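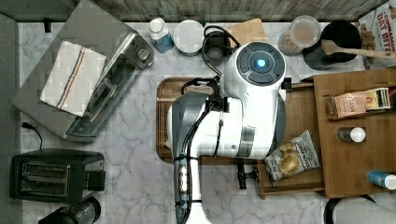

Fig. 3. Toaster oven, two-slot toaster and cutting board on a marble countertop.

Section 3. Setting up the counter

These steps apply to the kitchens in the Callier and Toddale units. The Shin units have a shorter counter and are covered in Section 4.

Before you start, unplug everything and wipe the marble with a soft cloth and plain water. Do not use vinegar or lemon cleaner on it.

1. Put the toaster oven at the back of the counter. Leave 50 mm clear behind it and 50 mm on each side. It may stand at a slight angle if the door can open all the way.

2. Route the oven cord toward the wall outlet. Keep it flat on the counter and off the top of the oven.

3. Set the two-slot toaster to the left, with the slots facing up and nothing hanging over them. Check that the lever moves freely.

4. Lay the cutting board flat on the marble, roughly 600 mm from the outlet. If it rocks, put a damp paper towel under it.

5. Plug in the toaster oven. Turn the knob one full turn and back to off.

6. Plug in the toaster. Run it empty once on the lowest setting with a window open. A light smell on first use is normal.

CAUTION: A dish towel may be kept on top of the toaster oven only while the oven is off and cool. Take it off before turning the knob.

CAUTION: Do not run the toaster and the toaster oven together on the same outlet. If the breaker trips, unplug both before resetting it.

Note: Wood boards are hand wash only. Dry the board standing on edge and oil it when the surface looks dull.

Note: Crumb trays are emptied weekly. In December, when the units are fully booked, empty them at every changeover.

Replacement trays and knobs are ordered through the Rolatdale office. Give the unit name and the model number from the back of the appliance.

Last revised Nov 21, 2024

3 comments
50 shares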